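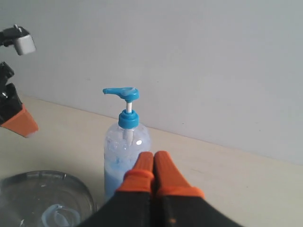
Momulmont is a small collection of notes and photos on pump bottles and how people refill them at home. It began as an argument over whether the fill level of a soap bottle can be judged by eye, and I still doubt that it can. Clear plastic is supposed to make this easy. On the bottle with the turquoise collar, the pale blue in the lower portion is plain enough, but the upper part is cloudy and whitish with small bubble shapes, and I would not want to swear to where one stops and the other starts.

What is in it

Photos of pump bottles on tables and counters, plus one text file per bottle with these fields:

bottle_id
body (clear, tinted, opaque)
pump (raised, locked down, missing)
level (low, half, high, unsure)
refilled (yes, no, unknown)

Please use "unsure". Earlier copies did not have it, and 7 of the first 10 level entries had to be thrown out when 2 people labeled them again and disagreed.

About the pump field

"Raised" means the stem shows between the head and the collar. It does not mean the pump works. A raised pump can be clogged, and a photo won't tell you. The same goes for the contents: hand soap, dish soap and shampoo can all be blue. We do not record a product name unless there is a label to read, and a guess from the color is not a label.

Known problems

The Bortolotti folder has 4 entries with the refilled field blank. Leave them blank.

Files exported through Sellport lose their line breaks. Wutance opens them fine - other editors may not.

Glare on rounded shoulders gets read as liquid more often than I would like.

Not suitable for

Working out how much soap a household uses, or whether refilling saves money. I have seen both claimed from far less, and I didn't believe it then either.

Changes

November: added "unsure", removed "brand".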